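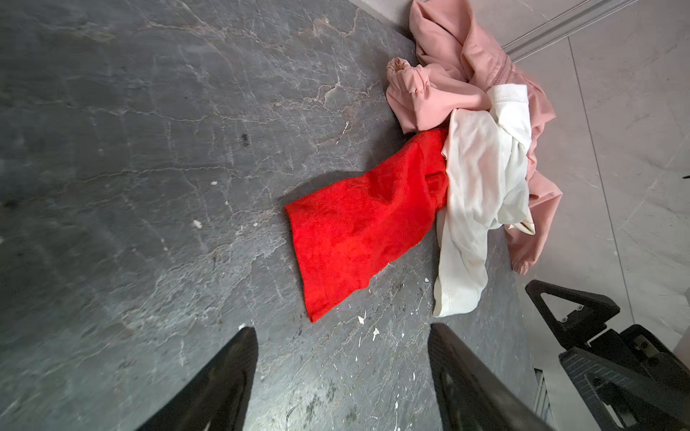 **Figure 2.** Floor heap, mixed garments, dark stone. Traltard set.

### 3.2 Where clothes land before they get washed

Most laundry studies start at the machine. Ours starts earlier, on the floor, becuase that is where sorting really fails. By "heap" we mean two or more garments in contact, not folded, not in any container. Heaps are small as a rule and hard to read. In Figure 2 the red piece lies fairly flat and would be called by color alone, but one end goes under the cream-white garment, and the pink jacket is bunched up partly beneath that. One sleeve out to the side, gathered cuff showing. For our coders that cuff was the strongest cue to garment type, stronger than overall shape. Same pattern across the set: cuffs, hems, ribbed bands first, body fabric last.

Heaps came from three household groups, Fisa, Traltard and Zondis, named after the housing blocks. Total 1279 heaps coded. Of these 491 had at least one light and one strong-colored item touching, the combination that matters for dye transfer. We call these mixed heaps. Red on white or cream was the classic case and got its own code (M1). Anything with denim went to M2. Socks on their own were dropped, see 3.4.

Coding rules, short version. Top garment first. Then anything with an edge visible. A garment counts as "buried" if neither a cuff nor a hem can be seen. Overlap was scored on the Bhutto scale, zero to four, with no half points (we tried half points in the pilot, agreement got worse). Floor type noted too: stone, tile, wood, carpet. Dark floors helped with pale garments and hurt with navy and black ones. Patterned or veined floors slowed coders down a little at the edges of pale fabric but did not change the final label.

One thing we did not expect. Heaps near a doorway or a change of flooring were coded as "in transit" far more often than heaps in the middle of a room, even when the coder had no other information. We kept the label but do not use it in the analysis below, it is a guess about intention and the coders knew it. A stricter version is in the appendix.

Remaining disagreements were settled by a second pass on Monday mornings, both coders in teh same room.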